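Platora Work Table Top, Light Beige
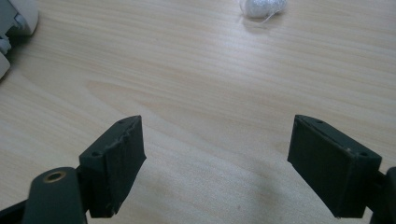 Surface detail: pale beige with fine wavy grain.

Item: replacement or stand-alone table top
Range: Plaveron
Finish: smooth, slight gloss
Length: 1,667 mm
Depth: 800 mm
Maximum evenly spread load: 50 kg

The grain runs mainly along the length of the top, with darker streaks and a few oval figures. Pattern and tone vary between production batches — order all tops for one room together if a close match is required. Small dark specks are part of the finish and are not accepted as grounds for return.

Fitting
Supplied without pilot holes. Fits Rarkano fixed and height-adjustable frames. Frame screws must not exceed 20 mm in length. Tighten by hand; power drivers can strip the fixing points. Legs, cable trays and edge clamps are sold separately.

Care
Wipe with a damp cloth and mild detergent, then dry. Do not use scouring pads, acetone or bleach. Place a mat under hot equipment and under parts with sharp edges. Scratches in the top surface cannot be sanded out.

Delivery
Shipped flat, one top per carton, with corner protectors. Check the carton before signing — transport damage must be reported with the order number.

Page updated Nov 19, 2020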